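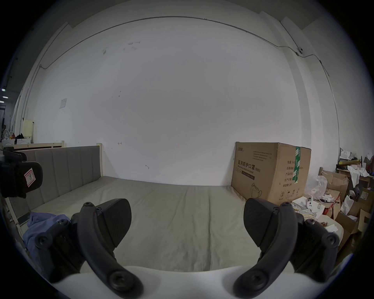 Sleep and shift work -- notes for the April talk
Martim Vilela

Start with the night crew at Wirholm. 107 people on the roster, most on a rotating pattern. Say who I am and that I planned their shifts for six years.

The old pattern went backward: nights, then evenings, then mornings. Pause. Ask who in the room has worked one like it.

The body finds it easier to stay up later than to fall asleep earlier. Move shifts forward if you have to move them at all. Keep this short, the Azevedo people have heard it.

Next slide, the survey. We sent out 400 forms and got 272 back. Main complaint was daytime noise. Second was light in the bedroom. Read out the comment about the school bus.

What we changed at Wirholm:
Forward rotation.
Two full days off after the last night.
No training sessions at 9 a.m. for people coming off nights. This one cost nothing and got the most thanks.

Advice for the individual worker. Dark room, cool room, phone in the kitchen. Last coffee well before the end of the shift. Short nap before the first night -- 20 minutes or 90, skip the middle.

Altis site tried fixed nights instead. Mixed results. Don't get pulled into it here, take it in questions.

Leave the contact slide up. Handouts are by the door.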